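Staff News: Automation on the Packing Floor, Two Months In

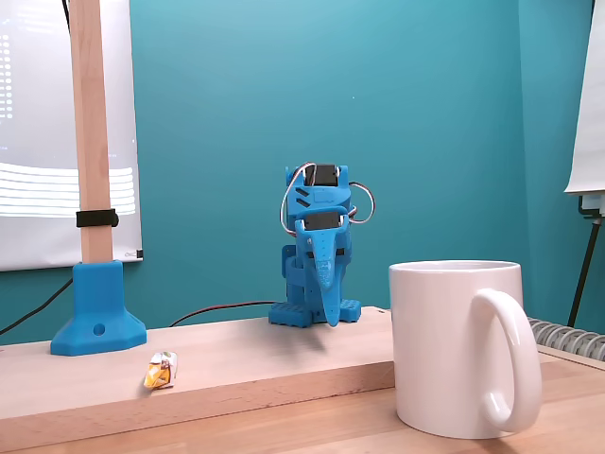 The first automated packing line at Keten went live in April, and by now most people on the floor have worked at least a few shifts next to it. We promised an update once things had settled down. They have mostly settled down, so this is what has changed, what has not, and what is coming next.

The line handles small cartons only. It folds the box, drops in the insert, seals the top and sends it to the label station. Large and mixed orders are still packed by hand at the east benches, and that will stay the same for the rest of the year. On a normal day shift the line closes 454 cartons. The hand benches used to do 207 of that size in the same time, with four people on them.

Those four people still work here. Two moved to the east benches, one went to returns, and one trained as a line tender. No jobs were cut when the line came in, and management has put in writing that none will be cut because of it through the end of next year. The letter is on the board by the time clock. If you have not read it, please do.

The work itself has changed more than the head count. A tender spends most of a shift listening and watching: loading flat cartons, clearing jams, checking the glue, and pulling boxes that come out crooked. It is easier on the shoulders and wrists. It is also more tiring in a different way, and several tenders have said the second half of the shift drags. Starting with the next schedule, tenders will trade places with the label station every two hours. We will see if that helps.

Jams are the main complaint. The worst days were the ones with the thin recycled stock, which curls when the air is damp. Purchasing has switched back to the heavier board for now. When the line does stop, please use the red button and wait for the light before opening the guard, even for a flap you could reach in one second.

Training is open to everyone, including the office. Arsalan Gondal runs the introductory course, and 32 people have taken it so far. It starts with the basics – how a servo knows where it is, why a motor stalls, what a program does when a sensor gives it nonsense – and the last part is done on the line itself. You do not need any background. Finishing the course puts you on the list for tender shifts, which pay 30 cents an hour more than bench rates.

The next session is on Saturday, June 20, 2020, starting at 9 a.m. It is paid time. Sign up with your shift lead so we know how many lunches to order. Night shift staff who can't make a Saturday should tell Arsalan, and he will set up a weekday session if enough people ask.

A second line, for padded mailers, is being looked at. No order has been placed. Before anything is decided there will be a meeting for each shift, and the people who pack mailers now will be asked to go over the layout first – the aisle behind the current line came out too narrow for a pallet jack, and a packer would have caught that on the drawing.

Questions can go in the box outside the break room or straight to your shift lead. Answers will be in the next issue.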